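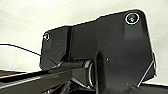 The right gripper seen from its wrist camera, with the black bracket plate and its two upper screws.

Pacita Lagman has worked the returns bench at Transka for seven years. Before the arms were put in, she opened every parcel herself, took out the part, turned it over, and put it in one of the trays. Now a two-armed robot does the turning over, and she runs it.

"People ask if I miss it," she says. "I miss it on slow days. I don't miss what it did to my thumbs."

Transka handles returned small parts for three customers, the largest of them a shelving maker called Plumlow. In April the site took in 1,639 returns for Plumlow alone. The parts come back in paper bags, in padded envelopes, sometimes taped to a piece of cardboard. Lagman and one other operator still do the opening. The robot, which the staff call Orness after the name on the project paperwork, picks up each part, shows it to the cameras and sets it down by type.

Dindo Buenaventura is the technician for the Tiongson building, where the returns line is. He came over from conveyor maintenance and learned the arms from the installer over two weeks. Most of what he does now is small.

"Screws, cables, cleaning," he says. "The bracket on the gripper, I check those screws at the start of the shift. Then the cable, to see it isn't rubbing. Then I look at what the wrist camera sees, and if the plate is sitting where it sat yesterday, we start."

The wrist camera always has part of the gripper in view. Buenaventura uses that as a quick reference. If the edge of the bracket has moved on his screen, something has shifted, either the camera or the plate, and he stops to find out which. He says he caught a bad mount that way in the first month.

"The software didn't flag it. It was still picking, only a bit to one side. Pacita noticed first, from the sound of parts landing in the tray."

Lagman remembers it too. She had written it on the clipboard that hangs by the bench, under "misc." There is a form for faults on the tablet now, but she still uses the clipboard and copies it over before she goes home.

The job change was not smooth for everyone. There were four people on the bench before. One retired, and one moved to outbound and has said she prefers it. Lagman was offered the operator position with a small raise and a week of training, which she thinks was too short.

"A week is fine for the buttons," she says. "It took me a lot longer to know when to leave it alone. You see it hesitate over a part and you want to reach in. You can't reach in. You press pause, wait for the light, then open the guard."

She asked for the pause button to be moved to the left side of the bench, where she stands. It took two requests. She would also like a stool of a different height, and that one is still open.

The targets changed as well. Management first set the line at 2,000 parts a week and dropped the figure after the second month, when bags of mixed hardware kept slowing it down. Buenaventura says the arms could manage the number if the parts arrived clean and one to a bag. They don't. At the last review the list of part types the robot passes back to a person stood at 103, mostly thin washers, clear plastic caps and anything with tape residue on it.

"Those are mine," Lagman says. "I do them in the afternoon, in one go. I put the radio on."

Both of them expect a second pair of arms next year, though neither has been told for certain. Buenaventura would want another technician before that happens — he is on call for the conveyors too, and there have been shifts when both were down. Lagman would want the new operators trained by someone who has done the bench by hand.

"They should sort a few boxes themselves first," she says. "Then when it gets one wrong you know why it's wrong. You know two of those brackets look the same until you feel the back."

Interviews were held at the Tiongson building on 4/12/22.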